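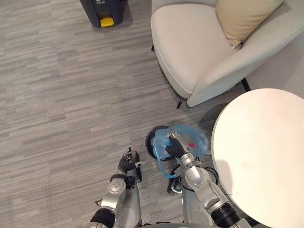 Figure 4.1 A sitting area with a pedal bin standing on the carpet near the armchair.

Chapter 4
Waste in Shared Rooms

People who share a lounge or waiting area seldom think about its bins until one is full or out of reach. For those who look after the building, the choice of bin, its position and the hour at which it is emptied are matters of daily work. This chapter deals with each in turn.

Seating areas need particular care. Visitors eat, open letters and finish drinks while seated, and a bin placed too far away will be ignored. One placed too close blocks the way to the chair and is easily knocked. In the Karnov reading rooms, studied by Grethe Ketilsson over 55 working days, bins were moved by visitors more often than by cleaning staff — usually towards the chairs. 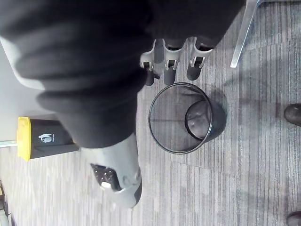
Figure 4.2 Round mesh wastebasket on carpet, with a yellow-lidded bin beyond.

Open baskets are suited to dry paper. Their contents can be checked from across the room, but mesh will not hold liquids or crumbs, and a carpet below it may be marked. Food waste should go into a lidded bin with solid sides. Where both kinds are kept in one room, a difference in colour or shape helps visitors to choose between them.

Section 4.1 sets out the main types of indoor bin. Section 4.2 covers liners, emptying rounds and the cleaning of carpet beneath bins. Readers should have the room plan from Chapter 2 to hand.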